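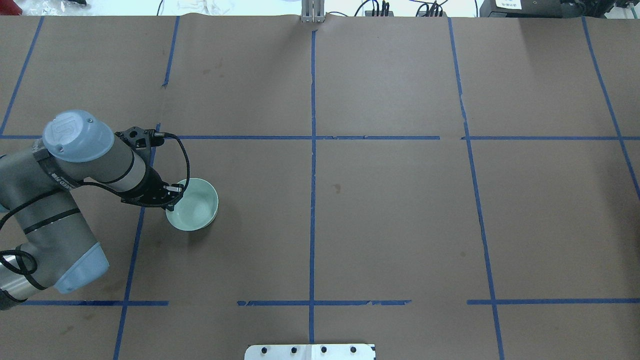 Delyth Prydderch wrote:
I would still plant in rows. One-foot squares are fine for lettuce and radishes, but you have tomatoes and squash on your list, and a squash does not care where your line is. By August it will be in the next bed. I tried squares at Hellwood for two seasons and went back to rows with a hoe's width between them.

Vesna Berisha
Posts: 3516
Re: Squares or rows for 400 sq ft?
A hoe's width times every row is a lot of dirt growing nothing. Lumturie said she has 400 square feet total, paths included. Squares make sense for the small stuff. Put the squash on the outside edge and point the vines at the lawn.

Lumturie Softić
Posts: 41
Re: Squares or rows for 400 sq ft?
Thanks, both. To answer the question from page one, the plot gets sun from mid-morning on, and the soil is clay under a few inches of decent stuff. I'm in Parkedden, so last frost is late. I did order the Golob paste tomatoes already and I'm not giving those up. I can live without squash. My husband can't, apparently.

I like squares on paper. My worry is that I'll lose track of the lines once things come up.
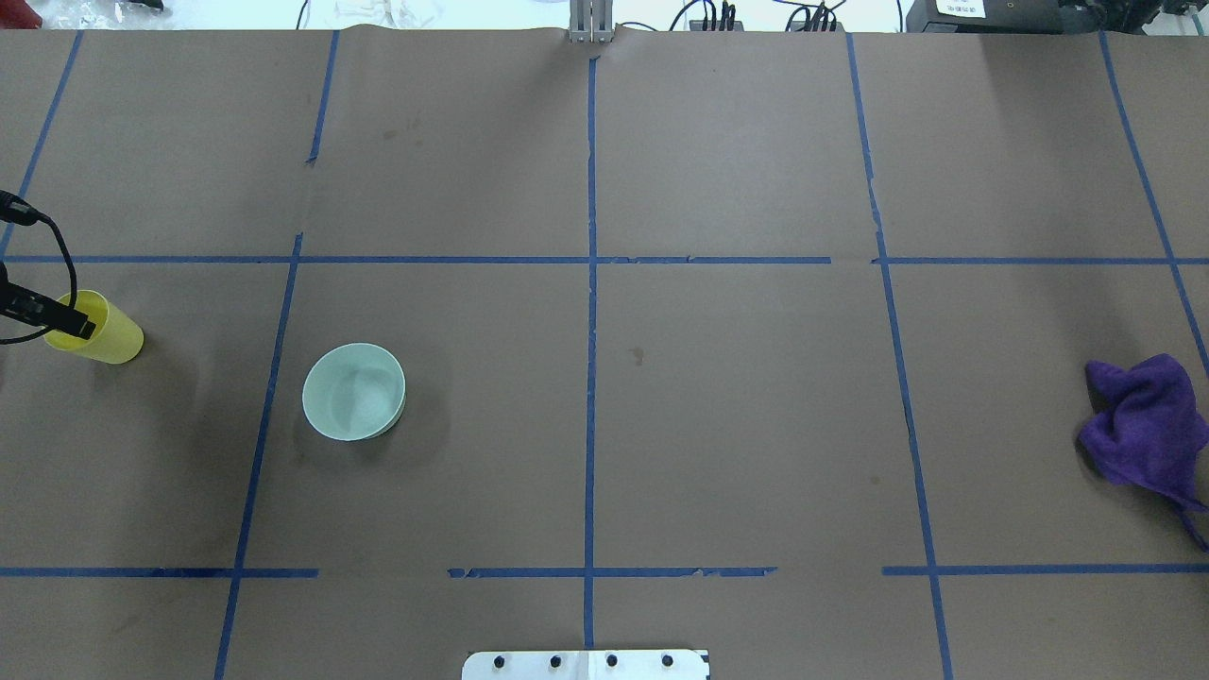

Re: Squares or rows for 400 sq ft?
Mateja Vasić
Posts: 208
You won't lose track if you leave string down. Cotton twine rots by fall, so get the nylon kind. Staple it to the boards.

I want to push back on the one-foot spacing for tomatoes, though. The chart everybody copies says one plant per square. That's for a plant pruned to a single stem on a trellis. If you cage them and let them go, you want two feet each way, more if you get leaf spot. I lost most of a bed to it the year I believed the chart.

Vesna Berisha
Posts: 3516
Re: Squares or rows for 400 sq ft?
I've grown Golob at one per square for years with no leaf spot. Single stem, bottom leaves off, water at the base. Clay holds water, so I would worry about drainage before spacing.

Mateja Vasić
Posts: 208
Re: Squares or rows for 400 sq ft?
You also have wind up there. I don't. She should ask a neighbor what theirs looked like last year and go by that.

Kalliopi Angelovski
Posts: 97
Re: Squares or rows for 400 sq ft?
Clay here too. Two loads of compost the first fall and one every fall after that. Don't add sand, people will tell you to add sand. Also get a soil test before you buy lime or anything else. Mine came back fine on pH and I had already bought four bags.

Delyth Prydderch wrote:
Agree on the sand. Still rows. You can walk down a row with a bucket. Try picking bush beans out of the middle of a four-foot bed when your back is bad.

Lumturie Softić
Posts: 41
Re: Squares or rows for 400 sq ft?
My back is not great either, so that's a point for rows. What about doing both? Beds three feet wide with squares for greens, onions, carrots and beets, then two plain rows along the fence for tomatoes and beans. Squash in the corner by the gate.

Kalliopi Angelovski
Posts: 97
Re: Squares or rows for 400 sq ft?
That's close to what I have. Three feet is a good width, you can reach the middle from either side. Before you cut any lumber, mark the whole thing full size. Mine went like this:

1. Measure the plot on the ground. The number on the lease was wrong by most of a foot.
2. Draw the paths first. Wide enough for your wheelbarrow, and include your knuckles.
3. Lay out one bed with tape or string and kneel next to it. Reach for the middle. Make it narrower if you have to stretch.
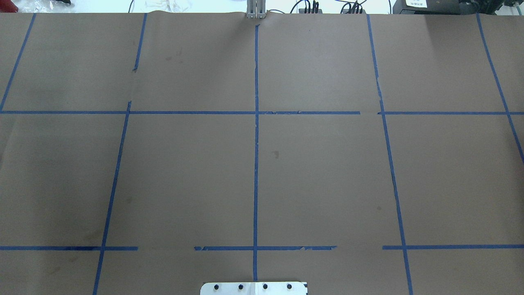
4. Put the tall things on the north side so they don't shade the carrots.
5. Write down what goes in each square and keep the sheet. You'll need it next year for rotation.

Delyth Prydderch wrote:
Number 5 is right whichever way you plant. I have mine going back to a January when I had nothing better to do.

Vesna Berisha
Posts: 3516
Re: Squares or rows for 400 sq ft?
The mixed plan sounds good to me. Stagger the lettuce or you'll have sixteen heads ready the same week. One square every two weeks is plenty for a couple of people.

Lumturie Softić
Posts: 41
Re: Squares or rows for 400 sq ft?
Going with mixed. Soil test kit is ordered. Does anyone have a preference on cedar or plain pine for the boards? The cedar is more than double at the yard here.

Mateja Vasić
Posts: 208
Re: Squares or rows for 400 sq ft?
Pine. Mine lasted five years. There's a long thread on it in the Building section.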